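How to run a robot demo for visitors using a simulated house

I've now done this at eight open days, and the last one (Clekham, on a Sunday in November, with a line out the door by lunchtime) was the first I'd call smooth. A few people asked me afterward how we set it up, so I'm writing it down while I still remember which cable was the bad one.

You don't need a real robot for this. We ran everything in Bridix, on one ordinary desktop, with a big screen for the crowd and a second, smaller one for whoever was driving. Visitors steer a robot through a made-up house and try to do a chore. Kids love it, and parents pretend they're only there for the kids!

Step 1. Pick one house and stick with it

Our first year we let people choose from a whole menu of houses, and they spent their entire turn choosing. Now I load one. I like a house with strong, plain wall colors, since people standing at the back of a crowd can tell wall from counter without squinting. Ours has teal walls all over, with a pale floor in the living room, an orange-brown one in the hall, and some light wood, and by the end of the day I wanted to paint my own kitchen that color.

Step 2. Start everybody at the counter

Load the robot's view so it begins facing the kitchen counter, and save that as your start point. Give it a name you can find in a hurry. Mine is called START HERE in capitals, because Larysa Yatsenko once loaded the wrong one in front of 40 people and we all watched the inside of a closet for a while.
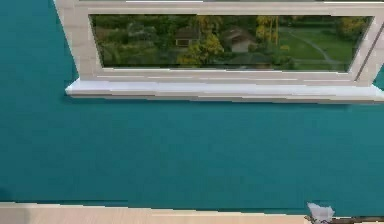
Issue 8, page 2

The chore I give beginners is a cleanup: find the crumpled white thing on the counter and get it off there. It's small and it's low in the view, so people tend to look straight past it and admire the window. Let them. I wait until they've had a good look at the lawn and the little houses outside, and then I say "okay, now look down." It's a nice way to explain that the robot sees a lot of stuff that has nothing to do with its job, and something has to sort through all of it.

If you've got a talkative group, ask them whether it's paper or cloth. We had a real argument going at one point. Wafula Mwaipopo, who was running the line for me, let it go on much too long, but I have to say it was the best conversation of the day.

Step 3. Slow the controls way down

Go into the drive settings and drop the turning speed to the lowest one that doesn't make you want to scream. Then drop it one more. Visitors push the stick all the way over every single time (I do too, on somebody else's machine), and a fast spin on a big screen makes the folks in the front row queasy. Set arm speed separately. You can leave that a bit quicker.

Step 4. Give them somewhere to go

Once a person has had a try at the counter, I hand them the second task, which is to drive out and find the living room. This one's all about steering, so put the arm away first. There's a button for that in Bridix, and you should show people where it is before they start moving. Doorways are where the fun is. I tell drivers to stop in the hall, turn until they can see the sofa through the doorway, and only then go forward.
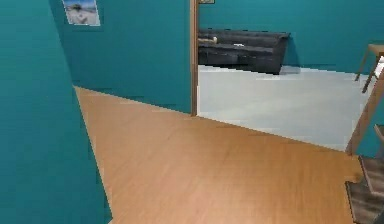
Stairs are the other thing to talk about before anybody sets off. A driver who's staring at the sofa won't be thinking about the floor right beside them, and a wheeled robot at the top of a staircase is a short story. Turn on the edge stop if you have it. I leave it off for the last turn of the day, when Svyatoslav Tkachuk gets to drive, and the kids who've stuck around scream their heads off.

Step 5. Keep turns short and reset between them

Two minutes each. I use a kitchen timer with a loud bell, and the bell does the arguing for me. When it rings, reload START HERE even if the last person hardly touched anything. Zoriana Stasiv takes over the desk around the middle of the afternoon so I can eat a sandwich, and she's faster at the reload than I am. She has it on a single key. I keep meaning to copy her setup.

What to bring

Two controllers, plus spare batteries for both. A long video cable, and another long video cable. Tape for the floor, so the line knows where to stand. Wipes for the controllers. A printed card with the two tasks on it in big type, and a copy of the saved start point on a stick in your pocket.

If you're coming to the next one at Clekham, come find me at the desk and I'll let you have a practice drive before the doors open.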